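Skeltthorpe Eats forum > Takeaway and quick lunches
Thread: Build-your-own dumpling bowls, why isn't there one here?

noodlearm23
February 5, 2021
Okay, hear me out. You pick a base (rice, noodles, greens), six dumplings, a broth or a dry sauce, then toppings. Moseler has two of these now and I would eat there every day if I lived closer!

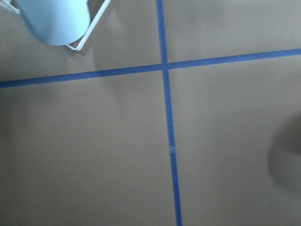 The one I keep going back to does a black vinegar and chili oil combo that is unreal on the pork and chive ones. Fourteen bucks and I couldn't finish it.

prairie_pickle
Sugiyama on the high street already lets you swap sauces if you ask. Great gyoza too.

noodlearm23
Love Sugiyama! But swapping a sauce isn't the same as going down the line pointing at stuff.

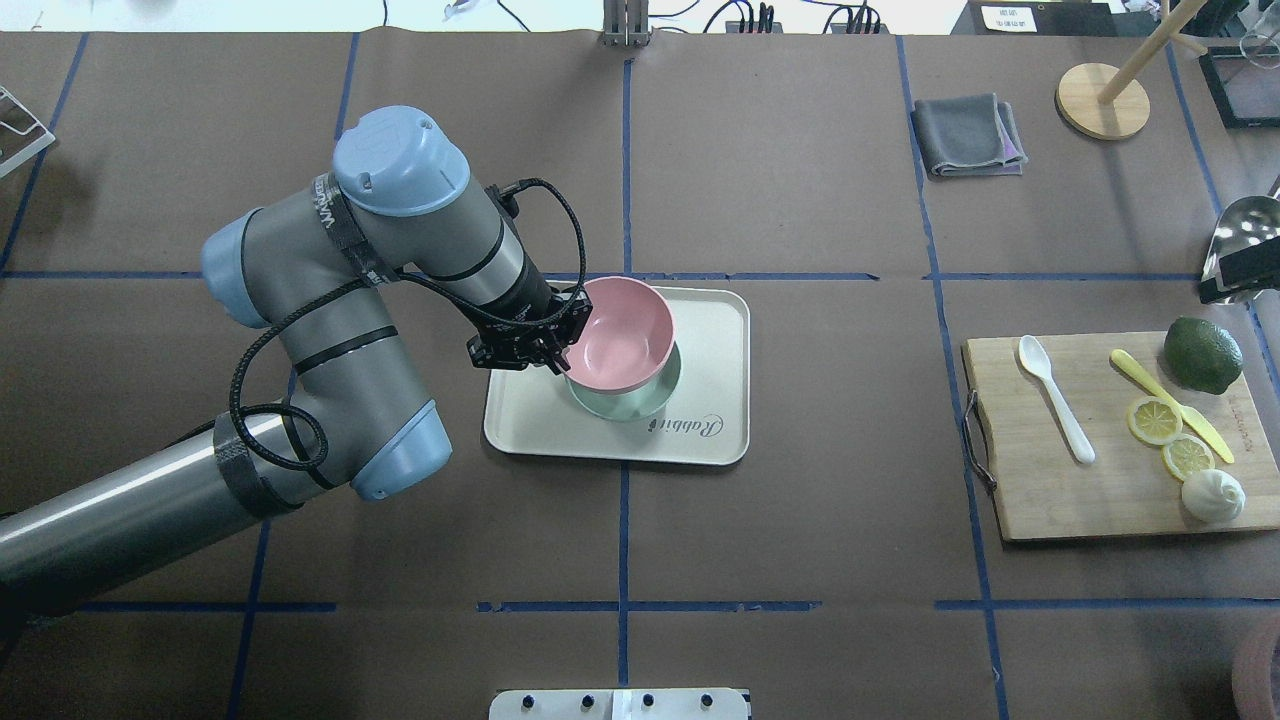 Pink bowl on top of the mint green one

kostiuk_b
Bohdan Kostiuk here, I used to run the perogy counter at Drirnik. We tried build-your-own one June and sold 400 bowls. Great fun, but the lineup killed us. People freeze when you give them 23 toppings.

prairie_pickle
See, that's my point. Let the cook decide.
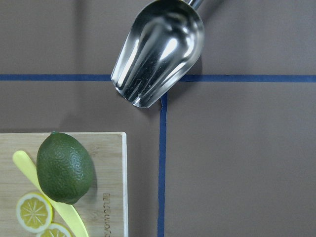 Stainless scoop, blue tape

mapleandmiso
Disagree! Cut it to eight toppings and the line flies. Bohdan, did you do the fried onion and dill one? My favourite lunch ever.

kostiuk_b
That was us! Sour cream on the side, always.

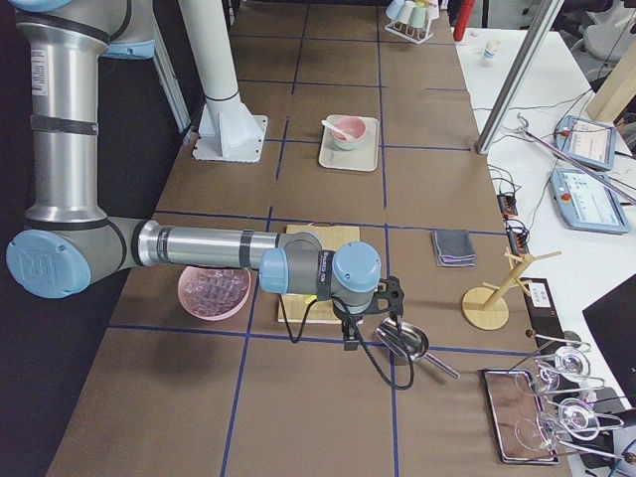
And if anybody does open one, please boil to order. Dumplings sitting in a warmer go gluey and no sauce will save them.

noodlearm23
Agreed on the boiling. Still want my 23 toppings though.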